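From: Signe Vestergaard
Date: 1/13/24
Subject: Re: [grippers] finger pads for cloth, wrist camera position

> We have the Zindance fingers on the bench now and they are fine on
> boxes and cups. For cloth I can't get a clean pinch on a hem. Did you
> end up with the Altitz set or the Jestberg set for the shirt folding?
> And do you still rely on the wrist camera close in?
>
> Lund

Altitz on both arms for now. We ran 300 pinch attempts on dark T-shirts with each set. Altitz missed 20, Jestberg missed 129. Most of the Jestberg misses were at the bottom hem, where the finger pushed the cloth along the table and never got under it. On sleeves the two sets were much closer.

I would not read too much into the totals. The Jestberg fingers were on an older controller for part of the run and closed late. I'll repeat it in March with the same controller on both.

On your second question, yes, but only for the last bit of the approach. Dark cloth gives the wrist camera very little besides the edge, so we find the shirt with the top camera and switch over near the hem. 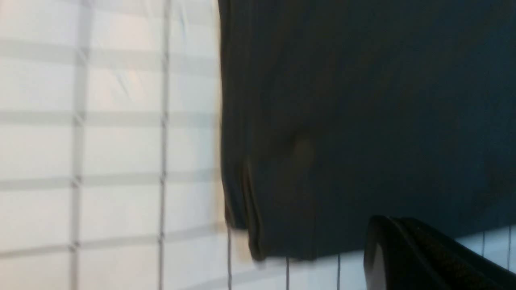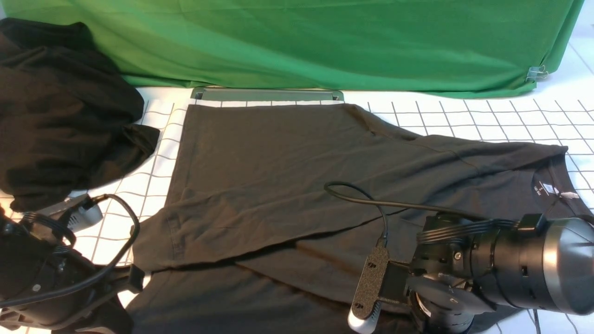 Wrist view first, then the top camera, black T-shirt on the grid sheet.

Settings you asked about

Closing force is at 6 on the controller scale. Higher than that and it drags the second layer along when the hem is folded over. Exposure on the wrist camera is fixed. With auto exposure it kept changing as the cloth filled more of the view, and the edge finder lost the hem.

Slow the approach down if you can. Our wrist images still blur a little when the arm moves, and the grid lines suffer first. I have not found a shutter setting I like yet - open to suggestions.

If you want to try the Altitz pads on your Zindance fingers, send me the width across the mount and I'll check it against ours.

Signe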